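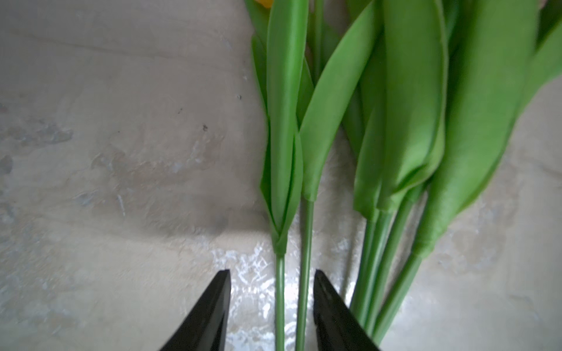
Zillmont Stem Handling Project
Progress report to Evier, second reporting period
Prepared by Chantal MacPherson
4 November 2023

1. Purpose of this period's work

The work plan called for a comparison of two grippers on the stem picking task, using the same arm, the same wrist camera and the same controller throughout. The result was to be a recommendation on which gripper goes forward to the bunching stage. The comparison is complete except for one repeat block, described in section 6. The recommendation is in section 7.

2. Equipment

Gripper A is the parallel unit supplied with the arm, fitted with its standard flat pads. Gripper B is the angled two-finger unit built by Demero to our drawing, with narrow tips. Both mount to the same wrist plate and draw power from the tool connector. Changing from one to the other takes a few minutes, and the camera bracket does not have to come off.

The camera looks along the fingers toward the table. Its position was fixed in October and has not been altered since. With either gripper fitted, both fingertips remain in view when the jaws are open, and the picking model depends on this. An earlier bracket placed the camera to one side and lost sight of one tip whenever the wrist rolled. That bracket has been retired.

The controller is the Carrier unit bought in the first period. No changes were made to its firmware during the trials.

3. Test material

All trials used artificial tulips. Cut flowers change from hour to hour, and we wanted the stems to be the same at the end of a block as at the start. The artificial stems are smooth and do not crush, so the results say nothing about bruising. Bruising is a separate item in the work plan and has not been started.

The flowers were laid on a gray mottled tabletop, heads away from the robot. The task was to take one stem from the bunch, lift it clear and place it in a rack to the left. The operator disturbed the bunch by hand between attempts. Ghislain Girard ran every block with Gripper B and most of those with Gripper A.

4. Trials completed

The period produced 2413 attempts with Gripper A and 2597 with Gripper B. Of the Gripper B attempts, 2223 ended with a single stem in the rack, a rate of 85.6 percent. The corresponding rate for Gripper A is being held back until the repeat block is done, for reasons given in section 6. It will be lower. Even if every disputed attempt is counted as a success, Gripper A does not reach the Gripper B rate.

An attempt was scored as a success only if exactly one stem reached the rack. Two stems in the rack counted as a failure, as did a stem dropped on the way. Attempts stopped by the operator were counted as failures unless the stop was caused by something outside the robot, in which case the attempt was struck from the log and does not appear in the totals.

5. Observations

5.1 Double picks. The most common failure with both grippers was closing on two stems. It happens when neighboring stems run nearly parallel and the open jaws span both of them. The controller opens the jaws fully by default before each descent, and at that width a second stem is easily included. With Gripper B we can open partway and still have room for the narrow tips to pass on either side of one stem. With Gripper A the pads are too broad for this, and a partial opening tends to land a pad on top of the stem.

5.2 Leaves. The broad leaves wrap the stem at the base and fold over one another higher up. A grasp taken too close to the leaf base catches the leaf edge, and the stem then turns in the jaws during the lift. We moved the target point toward the cut end of the stem. This reduced turning with both grippers but makes the load less balanced, since the flower head is now farther from the grasp. Gripper B holds the stem against this load at the normal closing force. Gripper A needed a higher setting.

5.3 Converging stems. Where several stems fan in toward one point, the lower end of the bunch is the worst place to grasp, and this conflicts with the change described in 5.2. The present rule is a compromise: the target point moves toward the cut end until the spacing falls below a set value, then stops. The value was set by trial and should be treated as provisional.

5.4 Glare. The tabletop throws back a bright patch of light near the fingertips in some wrist poses. In the camera view, this lowers the contrast at the tips, where it is needed most. Stem detection was not much affected. The estimate of jaw position was, and on several runs the arm paused while the estimate settled. A diffuser has been ordered for the overhead lamp. We would prefer this to changing the table surface - a new surface would make the earlier blocks hard to compare.

6. Problem with the Gripper A data

During one block of almost 1000 attempts, the left pad of Gripper A had worked loose. Ghislain found it at the routine check after the block. We cannot say at which attempt it began to move. The attempts are included in the total in section 4 but will be reported separately from the rest. The block will be repeated with new pads and thread locker on the screws, and a pad check has been added at the start and end of every block.

7. Recommendation

We recommend taking Gripper B forward to bunching. It has the better single-stem rate, it works with a partial jaw opening, and it holds the stem at a lower force. Its drawback is the tip. The squared end is narrow, and if the descent is too deep it meets the table before the controller registers contact. Two tips have been replaced for this reason. Demero has proposed a small spring travel at the finger root, and we have asked for a price.

8. Next period

Repeat the Gripper A block and issue the full comparison table.
Fit the diffuser and rerun one Gripper B block under otherwise unchanged conditions.
Set the spacing value in 5.3 from logged data.
Begin bruising tests on cut tulips, subject to Evier's approval of the test method sent in October.

9. Budget and schedule

Spending is within the approved amount for the period. The spring-loaded tips were not in the original budget, and if the price is acceptable we will ask to move funds from the camera line, where the second camera is no longer needed. The repeat block delays the comparison table but does not affect the start of bunching, provided the recommendation in section 7 is accepted as it stands.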